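Tudose Language House Opens Evening Writing Courses for Adults in Cornolau

CORNOLAU, March — Tudose Language House announces today that it will open a new program of evening writing courses for adult residents of Cornolau and the nearby town of Linthorpe. The program is called Prultside, after the old street name of the building, and it will accept its first learners this spring.

The courses are made for people who already speak English at work or with their neighbors, but who feel less sure when they must write it. Many adults in the area can explain a problem on the telephone very well and then wait for days before they answer a simple letter. Prultside wishes to help with this kind of writing: letters to a landlord, a complaint to a shop, a job application, a message to the teacher of one's child.

"We have taught conversation for 11 years, and always the same request came back to us," said Viorica Mocanu, director of Tudose Language House. "People told us, I can speak, please teach me to write. For a long time we answered that writing will come by itself. It does not come by itself, and I am glad that we finally say so."

Each course has 46 hours of lessons, given in the evening from 6:30 p.m. Groups are kept small. Learners write by hand during the first part of every lesson and correct the text together with the teacher in the second part. No computer is required. A learner who prefers to type may do so at home, and can bring the printed page to the next meeting.

There is no entrance test. In place of it, every new learner is invited to write one page on any subject, and a teacher reads this page and proposes a group. The page is not marked and it is returned at the end of the course, together with the last text the learner has written, so that the two can be compared.

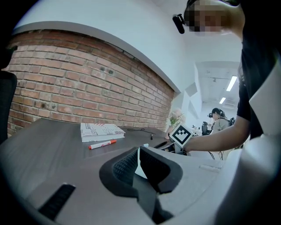

For Gheorghița Filip, the hardest thing was always the first sentence, and she said that after the trial lessons in winter she stopped to begin every letter with an apology for her English. She added that she would like more time for spelling, which the trial group touched only briefly.

The school has listened to this remark. The spring courses will include a short spelling practice in each lesson, prepared by Yi-an Jang, who also taught the trial group. The practice uses words taken from the learners' own texts — not from a general list — and it is repeated after two weeks with the same words in new sentences.

"When a person has misspelled a word in a letter to the bank, this word is important to her," said Yi-an Jang. "She will remember it better than the word number 40 on a list from me."

Prultside also includes a reading shelf, with 704 titles that learners can borrow without cost. The shelf holds novels, cookbooks, travel guides and a good number of books for young readers, which adults are welcome to take as well. Books may be kept for one month, and this period can be extended by telephone.

The fee for a full course can be paid in 2 parts, the first at registration and the second in the middle of the course. Reduced fees are available for persons who are looking for work and for members of the same household who register together. A learner who must stop for reasons of health or change of working hours can continue with a later group without paying again.

Registration is open now at the front desk of Tudose Language House, from 10 a.m. to 7 p.m. Persons who live in Linthorpe may ask for a place in the later group, which begins at 7:15 p.m. and is planned to fit with the evening bus.

About Tudose Language House
Tudose Language House is an independent school in Cornolau. It offers courses in English and Romanian for adults, preparation for work interviews, and conversation groups which are open to all residents.

Press contact
Petrică Marinescu, Tudose Language House, Cornolau
Interviews with teachers can be arranged on request, preferably before 4 p.m.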